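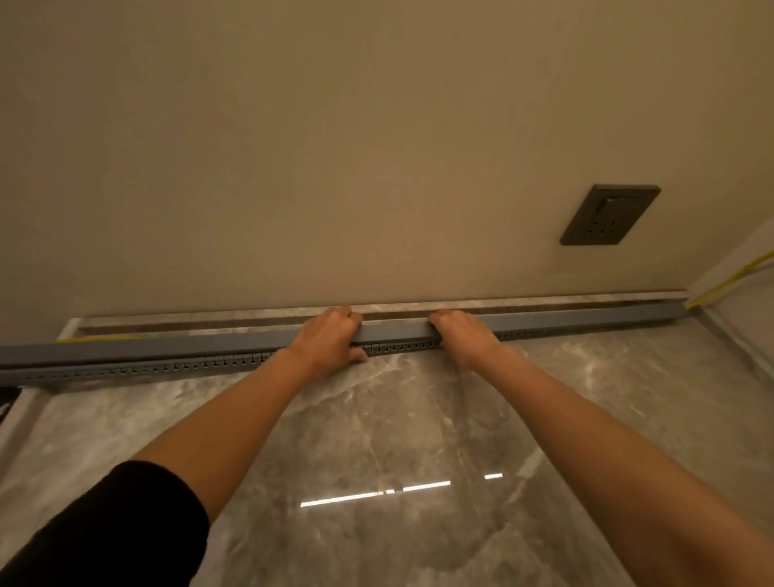
Cable trunking thread, for everyone who asked why I've gone quiet this month. I've been on my knees along a baseboard, that's why!

Anahera Sutcliffe talked me into the slotted kind, the gray one with the row of little teeth down the side. She used it all through her place at Clendgate and swears by it. I wanted the skinny stick-on stuff – she said I'd regret it by March.

So, first thing I learned: lay it along the wall and push down with both hands before you decide anything. Mine looked great standing up and had a bow in it when I got down to floor level.

Second thing: the corner is where all your time goes. The straight run took me 5 minutes. The corner took 134. Yes I timed it, I was mad.
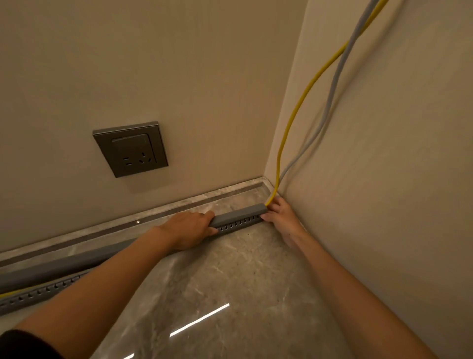

The yellow cable is stiff and it wants to stay in whatever curve it had on the roll. If you bend it too hard right at the end of the channel it pops back out and takes the cover with it. A big lazy curve down the wall first, then into the channel. Much calmer for everybody.

Also leave yourself slack!! I cut one too short last year and ended up buying a whole new one.
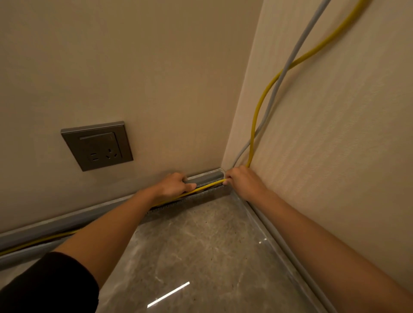 Left hand on the cover, right hand on the yellow cable.

Do the covers in short pieces near the corner, by the way. One long piece fights you the whole way.

Gray cable is tomorrow's problem. Daryna Harasym wants it in the same channel, I want it in its own. Taking votes until dinner.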